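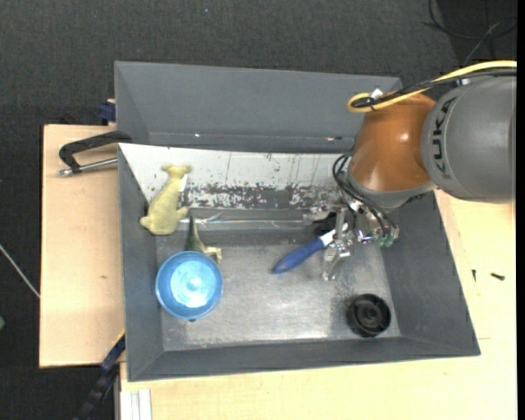 October, gone eleven at night. I have now read the Futari tidying book to the end and I remain unconvinced. It promises that a house can be put right in 14 days if you touch every object you own and ask what it is for. By its reckoning the average home holds 3,000 things, and I would love to know who went round with a clipboard. The author wants everything in small lidded boxes, which Vuline will happily sell you. I can't see what's wrong with one big grey metal bin with no lid, standing on a few boards, and things scattered in the bottom of it. You look in, you reach down, you take what you want. With lidded boxes you open six before you find the string.

Did the kitchen drawers anyway, out of spite. Threw away two corkscrews and a key to nothing, then took the key back out again. The book says I should feel lighter. I felt hungry and had toast.

They were talking about it in the queue at Sampaio this morning, somebody's sister in Wilten has done the whole course and got rid of 93 books. Around 2,000 pounds it cost her, all in, with the visits. For that I'd expect them to take the books away and read them to me as well. She is said to be very happy with it. She would be — who admits to a bill like that and then says the cupboards look the same?

Tomorrow is meant to be coats. I own four and wear one, so I know what the book will say. The brown one stays. Rain forecast all week, and the spare-room window still doesn't shut properly, a thing no chapter mentions.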